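April 23, 2021

Up at six and out before the rain. Walked the long way round to Plollside and back, by the canal.
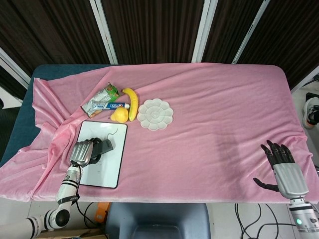

Pear, banana and toothpaste on the pink fleece.

The allotment letter came at last. I have been on the Niststead list for two years and had more or less stopped thinking about it. Plot 21, half size, next to the water tank. The rent is due by the end of the month and they want the shed key signed for in person. I rang to say yes before I had finished reading the second page.

Went over after lunch to have a look. Couch grass most of the way down, and a row of old raspberry canes that may or may not be alive. The soil at the top end is heavy and yellow, sticks to your boots. Lower down it is darker and somebody has clearly dug in a lot of muck over the years. I put a fork in at 2 places and hit brick both times. The fence on the Ponach Lane side is down, but the man on the next plot told me the council is meant to be mending that in June. He also said to leave potatoes in the top half for the first year and not bother with carrots at all. I will probably bother with carrots.

Stopped at Owino on the way home for seed potatoes. They had sold out of first earlies, so I took a net of maincrop and a packet of broad beans, late as it is. The bus was on diversion and I walked the last mile with the net banging on my leg. Must find the old rucksack.

Step counter said 2866 when I got in, which is plainly wrong – I had done more than that by breakfast. It needs a new battery or throwing away.

Soup for supper, then set the potatoes out in egg boxes on the back bedroom windowsill. Drew a plan of the plot on squared paper and rubbed most of it out again. Beans along the fence, if there is a fence. The water tank gets the sun until early evening, so courgettes there.

Left shoulder sore. Need to pay the rent, buy gloves, ring the dentist back.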